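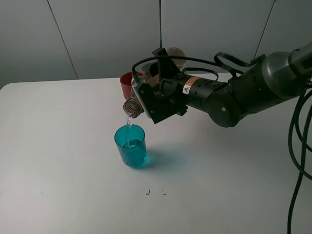 Gukerport, June 21, 2021

Section 4. Installing the Under-Sink Water Filter

This section covers mounting, connection and first flush of the Clastorholm two-stage filter. Read it through before shutting off the water. For replacement cartridges, see Section 6.

Before you start

The filter connects to the cold water line only. Do not connect it to a hot line or to a line fed by a pump without a pressure regulator. Inlet pressure must not exceed 83 psi. If the reading at the gauge is higher, fit a regulator upstream of the filter.

The bracket needs a clear vertical surface 461 mm high, measured from the cabinet floor. This figure includes the space needed to drop the cartridge bowls during a change.

4.1 Mounting the bracket

1. Close the cold water stop valve under the sink.
2. Open the cold tap at the sink and let the line drain. Leave the tap open.
3. Hold the bracket level against the cabinet wall and mark the screw holes.
4. Drill pilot holes. Check the depth of the panel first; the supplied screws are too long for thin side panels.
5. Fasten the bracket with the supplied screws and washers.
6. Hang the filter head on the bracket with the flow arrow pointing toward the sink tap.

Note: The Adjei bracket sold with earlier kits has a different hole spacing. It can be used, but the locking tab must be removed.

4.2 Connecting the tubing

1. Cut the tubing square with a tube cutter. Scissors flatten the end and cause slow leaks.
2. Mark each tube 2 cm from the end.
3. Push the tube into the inlet fitting until the mark meets the collar.
4. Pull back gently. The tube should not move.
5. Repeat at the outlet.
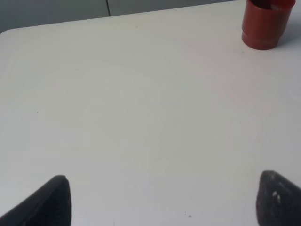 6. Fit the locking clips behind both collars. If a clip will not seat, the tube has not been pushed in far enough - remove it, trim the end and try again.

Caution: Do not use thread tape or sealing paste on push-in fittings.

4.3 First flush

1. Install the sediment cartridge in the first bowl and the carbon cartridge in the second.
2. Hand-tighten both bowls. Use the wrench only to remove them.
3. Open the stop valve a quarter turn and check every joint.
4. When no drips appear, open the valve fully.
5. Run the cold tap for ten minutes. Gray water during the first minutes is carbon dust from the new cartridge.
6. Close the tap and check the joints again after one hour.

Do not drink the flush water. It may be used on outdoor plants.

4.4 Setting the volume counter

The counter on the filter head records liters passed. Hold the reset button until the display shows zero, then enter the cartridge rating. For the standard carbon cartridge the rating is 2,652. The Urstead long-life cartridge has its own rating printed on the end cap.

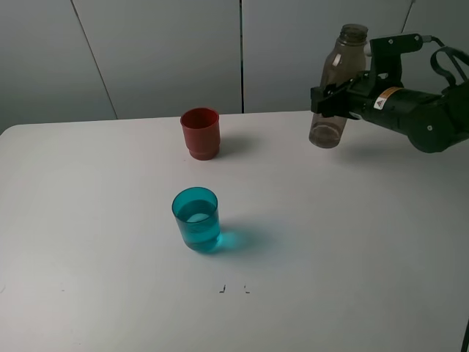

Can the filter stay connected if the house will be empty for several weeks?
Leave it connected, but close the stop valve and open the tap to release pressure. On return, flush for five minutes before drinking. If the cabinet may freeze, drain both bowls and store the cartridges indoors in a sealed bag.

4.5 Leaks at the bowl

A drip at the top of a bowl is normally caused by a dry or twisted O-ring. Close the stop valve, release the pressure and remove the bowl. Wipe the groove, coat the ring with food-grade silicone grease and refit it. Replace the ring if it is nicked or flattened.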